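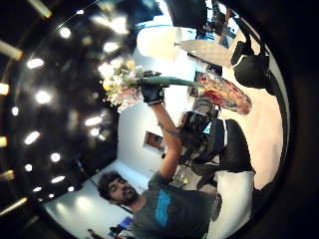
Flowers in, grippers out. Bouquet task, handheld collection.

November 2018

Collection log, bouquet and tabletop tasks. Kornél on the calendar as lead, me (Jayson) on the notebook, as punishment for complaining about the notebook.

Task list for the week, as agreed after a long argument with Folke:
- pick up wrapped bouquet by the stems, hold, put down
- pass bouquet to another person
- round white thing, any grasp, turn it over
- free play, two minutes, no talking to the operator

Folke wanted the free play taken out. His view is that free play is what people do when they haven't written a protocol. My view is that the last policy we trained on nothing but protocol learned to reach beautifully for the spot where the cup used to be. We kept it at the bottom of the list, where he can pretend not to see it.

Starting pose. Same fight as in May. The written rule says start every episode from the tape cross, open hand, wait for the beep. People hear the beep and jump, so every episode opens with the same little flinch, and the model loves the flinch. Máté calls it the house accent. New rule: wait for the beep, then wait a bit more. How long is "a bit" was left to taste. I expect to regret this.

Flowers. Stems are harder than I thought they'd be. If you hold them up high near the blossoms the whole bundle swings; hold them low and the wrapping gets in the way. The labeling sheet has one box for "grasp point" and no way to say "somewhere along a thing that is mostly long." Jocelyn suggests two boxes, low edge and high edge of the hand. Good idea. Means relabeling everything from the first batch, so I have written it here where it can ripen.

Also, "flower" and "bouquet" and "plant" are now three separate labels for the same object, depending on who was typing. Merge to "bouquet." The one marked "salad" was me and I stand by it as a first impression.

Session count: 17 episodes in the first sitting, 9 kept. Reasons for the rest:
- operator answered a question mid-episode
- started before the beep
- sync gone between grip width and video (the old Dilline cable again, I am throwing it out)
- put the bouquet down, then picked it up again to put it down nicer

I argued for keeping that last kind. A person correcting themselves is worth more to us than a clean run, and we get very few because everybody is trying to look good. Kornél says keep them but tag them, so there is now a tag called "second thoughts." Please use it, and please don't make a second one called "second_thoughts."
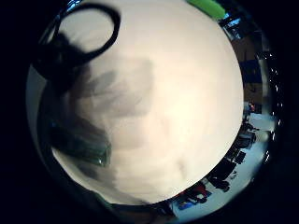
Close-range footage is what the grasp model is shortest of, and it's also what gets tossed first, because it looks like nothing when you skim through at speed. The filter scores each stretch by how many known objects it finds, and close in it finds none and marks the clip as junk. Looking at one such moment at full size I can see why it gave up: white curved surface across nearly everything, a gray shadow spreading over the left half in blurry fingers, and the room squeezed down to a thin crescent on the right. For the filter, a blank wall. For us, those last few centimeters are the whole point, and the shadow alone says a fair amount about where things are relative to each other. So the filter comes off for anything tagged "contact" or "near," and a human looks instead. The human is Jocelyn until she finds out.

Upload. Job 1952 failed overnight and then reported success, in that order. Checked by hand: the files are on the Nerix drive, the index isn't. Reran the index only. If you see an empty folder with yesterday's name on it, leave it alone, the script gets upset when it can't find it.

Worach sent over their format notes. They store gripper opening as a fraction and we store millimeters, which is fine until somebody averages the two. Máté has already averaged the two. He is fixing it.

To do before next sitting:
- new cable
- merge the labels
- ask Catacutan whether the hand-to-hand passes count as one episode or two; I say one, Folke says it depends, nobody has written down on what
- more people. The set leans heavily on the same few wrists, and a model that can only pick up flowers like Kornél has a narrow future
- vary the height of the start pose
- find the tape for the tape cross

Folke read this over my shoulder and wants it noted that he was never against free play, only against calling it data. Noted. Label stays.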